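How to Build a Diffusion Index from Monthly Data in a Spreadsheet

By Dilek Ağca
February 18, 2018

A diffusion index shows how widely a change is spread across a set of series. It says nothing about the size of the change. An index of payrolls can rise when one large industry hires and the rest stand still; a diffusion index of the same industries will stay low. This page covers the calculation for monthly data, using a spreadsheet and no macros.

What you need

A set of monthly series, seasonally adjusted, with the same start date
One column per series, one row per month, oldest month at the top
A note of which series are counter-cyclical, such as jobless claims

The worked file uses 35 series over 94 months. The series names (Cultolel, Lureck, Tekin, Skarka and so on) are labels for regional reporting areas in the practice data. Replace them with your own.

Step 1. Lay out the sheets

Make three sheets: Data, Signs and Index. Data holds the raw values and should contain no formulas. Put dates in column A and series in columns B through AJ. Row 1 is for labels, so the first month goes in row 2 and the last in row 95.

Leave missing values blank. A zero will be read as a real observation and will produce a false drop in one month and a false gain in the next.

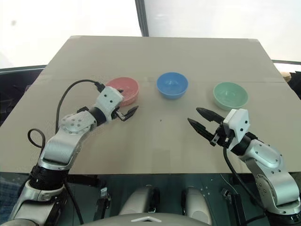

Step 2. Invert the counter-cyclical series

For each series that rises when the economy weakens, multiply the values by -1 and store the result in Data. Keep the original in a separate backup file. Add "(inv)" to the column label. Do this before any differences are taken. If it is done later, some formulas will pick up the sign change and some will not.

Step 3. Choose the span

The span is the number of months over which the change is measured. A one-month span reacts quickly but is noisy. A 6-month span is smoother and is the one used below. Longer spans delay turning points further.

With a 6-month span, the first six months have no result. The first usable row in Signs is row 8.

Step 4. Score each series

In Signs, copy the dates to column A and the labels to row 1. In cell B8, enter:

=IF(OR(Data!B8="",Data!B2=""),"",IF(Data!B8>Data!B2,1,IF(Data!B8=Data!B2,0.5,0)))

Fill right to AJ8, then down to row 95. A rise scores 1, no change scores 0.5, and a fall scores 0. A blank at either end of the span returns a blank, which the average in the next step ignores.

If your series are reported to one decimal place, exact ties will be common. Some users treat any change smaller than 0.05 percent as a tie. That threshold can be added to the formula, but it must be the same for every month or the history will not be comparable.

Step 5. Compute the index

In Index, copy the dates to column A. In cell B8, enter:

=100*AVERAGE(Signs!B8:AJ8)

Fill down to row 95. In column C, enter =COUNT(Signs!B8:AJ8) to record how many series were available. Treat the latest month as preliminary if the count is below the full set.
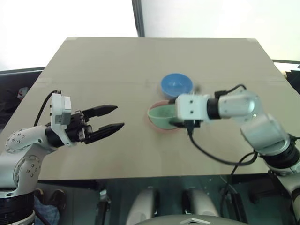 A reading of 50 means that rises and falls are in balance. A reading of 77 means that the share of series rising, plus half the share unchanged, is 77 percent. It does not mean a 77 percent chance of growth. Turning an index into a probability requires a separate model, usually a probit or logit fitted to dated recessions.

Step 6. Check the result

Pick one row in Signs and score it by hand from Data. Then sort a copy of the Index values and confirm that none is below 0 or above 100. Last, compare the sign of one inverted series with its backup. Most errors found in reader files come from a series inverted twice.

Revisions

Agencies revise past months. If you overwrite Data with each release, the index will show what is known now, and a backtest will look better than it would have in real time. Save a dated copy of the file after every update. When testing a signal for May, use the copy saved at the end of May, with whatever blanks it contains.

Weights

The method above gives each series an equal weight. To use weights, put them in row 1 of a fourth sheet named Weights and replace the average with SUMPRODUCT divided by the sum of weights for the series that are not blank. Blank results stored as text will cause an error if the arrays are multiplied directly, so pass the two ranges as separate arguments.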